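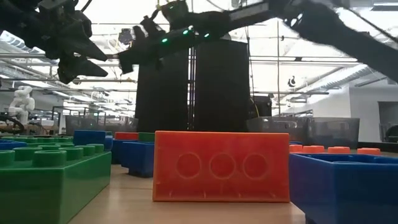

2025年4月

カジノ棟改装、音響・照明の事前確認。出席はカイジャゲ、ドゥ・プレシ、当方。ドヴォジャークは欠席、図面だけ届いている。

スロットフロアの島配置はBotha案の第2版を使う。初版は通路幅が足りず、消防の避難動線と重なっていた。第2版では壁際の島を90度回し、両替カウンター前を空けてある。テーブルゲーム区画との境は可動間仕切りのまま。固定壁への変更要望は図面に反映されていないので、オドゥコヤに確認する。

床下配線。既設トレンチは北側で止まっており、増設分の16台には届かない。延長か、二重床で逃がすか。二重床だと入口側に段差が出て、スロープの勾配を取り直すことになる。カイジャゲはトレンチ延長を支持。はつりは客室の在室が少ない平日日中に限る。

電源。分電盤の空き回路は4。台の突入電流を考えると島ごとに遮断器を分けたい。Utenexの監視ユニットを盤内に入れる場合、奥行が当たる可能性あり。現物寸法待ち。図面の数値は扉の取っ手を含んでいないように見える。

騒音。バーの仮設ステージ位置で測ったが、空調の低域が支配的で評価にならず。停止状態で再測定。客室階の床への伝搬も同じ日に取る。加速度ピックアップのケーブルが1本断線、予備に交換済み。旧ケーブルは捨てずに棚の下段へ。

照明。カード卓上の照度は均一だが、天井カメラの画角に直射が入る器具が2灯ある。遮光ルーバーで足りるか、位置をずらすか。ドゥ・プレシは移設を主張。監視室側の映像を見てから決める。色温度は既存のレストランに合わせ、ロビーとの切り替わりは柱の線で処理する。

Nalluveoの会員カード端末は仕様書が旧版のまま。通信線の種別の記載が本文と付表で食い違う。付表を正として仮に拾い出した。差し替え版をツァバララ経由で請求中。

未決事項
・トレンチ延長の見積（Wurnel）
・盤内の奥行
・空調停止の許可、夜間5時間の枠で申請
・間仕切りの仕様
・11月の繁忙期にかかる場合の工区分け

追記。ドヴォジャークから返信。第2版の島番号が機器表とずれているとのこと。機器表側を直す。改訂記号は上げない。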